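Fasting and hearing from God -- does it help?

tern_reader
Posted Wednesday, 6:40 am

Our small group at Rekura Chapel is doing a 21 day fast in February. The leader says most people hear God more clearly once the body is quiet. I did two days last year and mostly heard my stomach. Has it made a difference for anyone?

oldpsalter
It did for me, but not during the fast. A verse I had read 200 times came back to me the week after. I skip lunch and pray then.

MBVisser
I don't agree with the way this gets taught. Fasting is about repentance in most of the passages I know. Making it a way to get messages turns it into a trade.

oldpsalter
Daniel 10 has him fasting three weeks and then the vision comes. I wouldn't call that a trade.

MBVisser
He was mourning. He didn't ask for a vision. Read verse 2 again.

Dirnoron
Somewhere between you two. I've kept a prayer notebook for 11 years and the fasting weeks do have more in them, but some of it was me being tired and wanting an answer. I test all of it against Scripture and wait before I act on anything.
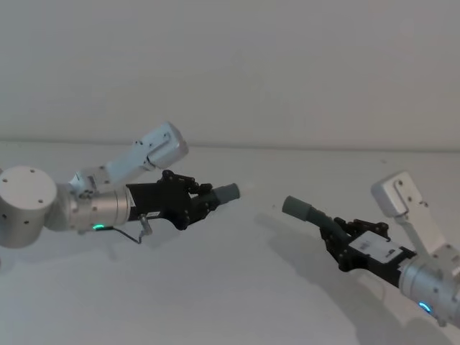 The waiting has saved me from at least one bad move -- I nearly left a job over a dream. If you have any health trouble, ask your doctor before you try 21 days.

tern_reader
Thanks. I think I'll do lunches only and start a notebook. MBVisser, I'll read the chapter again tonight.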